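Akthorpe opens shelf-picking cell to weekly upkeep programme

Akthorpe, the retail automation company, has put in place a new programme of set-up and routine care for its Otach shelf-picking cell. The programme takes effect in May and will be run by the company's own service staff at the Mocanu test store.

The Otach cell consists of a wheeled base, a lifting column and two arms, each fitted with a soft-fingered gripper. It takes packaged goods from open shelving and places them in a customer's tote. Its performance depends heavily on how well the cell is matched to the shelves it serves, and the programme has been written with this in mind.

Under the new arrangements, the cell is levelled and its arms returned to their reference position at 8 every morning, before any picking begins. The gripper pads are wiped, checked for splits and replaced in pairs when either one shows wear. Shelf heights are then measured again and entered by hand, as slotted-angle shelving can be moved between trading days without notice to the service desk.

"Most of the faults reported to us in the past year began with a shelf that had been moved or a pad that had gone hard," said Glenys Craddock, Head of Field Service at Akthorpe. "They are simple matters to put right, provided that somebody has the time set aside to look for them."

Reference handling is also carried out by hand. Staff lift, tilt and replace stock in the manner expected of the cell, and the grip settings are adjusted to suit. Crisps and similar snacks in pouches receive particular attention - a crinkled corner or an overlapping pack can alter where the fingers ought to close.

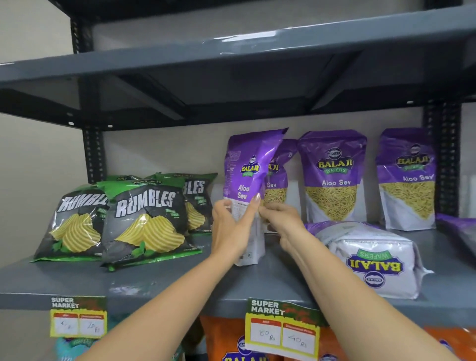

How long is the cell out of use while the daily checks are carried out?

The checks are completed before the store opens and take two members of staff, so no picking time is lost on an ordinary day. A change of gripper pads can be made during trading, with the cell parked in its bay and its power isolated.

A fuller inspection takes place once a week and covers the column drive, the wheel bearings and the cable runs behind each elbow. Three spare pad sets are to be held on site at all times. Repairs to the arm joints will continue to be made at the Plalulach workshop, where Huw Nicholas leads the bench team.

"The written procedure is short, and it is kept at the cell itself," said Boonmee Meesuk, who drew up the daily checks. "Anyone taking over a shift can see which settings were changed and by whom."

Existing operators of the Otach cell may request the procedure from the Akthorpe service desk. Enquiries from the press should be addressed to Juniper Halvorsen, Communications Office, Akthorpe.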